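What Is an Exposure?
Kids' Corner, by Ratih Ong

You know how a photographer says "hold still"? There's a reason. It's light. Cameras eat light, and they need time to chew.

Quick one today, I have a class coming in at the Trellstead gallery and the paper isn't cut yet.
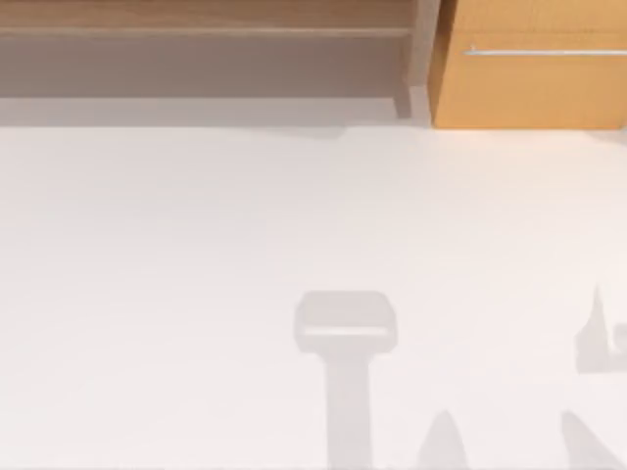
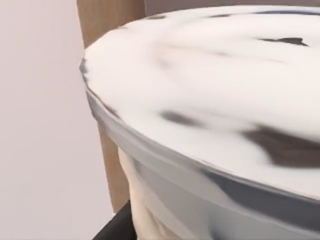 So. Inside every camera is a little door called a shutter. Closed most of the time. You press the button, it opens, light pours in, it shuts again. How long it stays open is the exposure. Too long and everything goes white. Too short, everything goes dark. Light is only half of it though, you need the dark bits too. Look at the shadows on the white surface in the first picture, one of them shaped like a T. Soft and gray, and you can still tell it's a T! That's what photographers are hunting for. Grays. Lots of different grays between the blackest black and the whitest white.

How fast is the shutter? Could be 1/200 of a second. Way faster than a blink. Good for dogs, skateboards, little brothers. Or slow, like 30 seconds. Good for stars. At 30 seconds a walking person turns into a smear, or vanishes altogether. Old street photos look empty sometimes. They weren't. People just didnt stand still long enough.

Next, the hole. It's called the aperture. Big hole, more light. Small hole, less light. Your eye does the same trick. Go stand in front of the bathroom mirror, lights off, count to 30, lights on. Watch the black dot in the middle of your eye shrink. Aperture!

TRY IT (no camera needed)
Get a sheet of dark construction paper, the cheap kind that fades.
Put a leaf on it, or a key, or scissors.
Leave it in a sunny window untill the weekend.
Lift the thing off.
You made an exposure. A really, really slow one.

Valentin Prantl's class did this last June and got 37 prints. All 37 went up on the wall by the stairs. The best one was a fork.

Words to keep:
Shutter - the door
Aperture - the hole
Exposure - how much light got in

Next time: why is everybody upside down inside a camera? Bring a shoebox. And tape. Lots of tape.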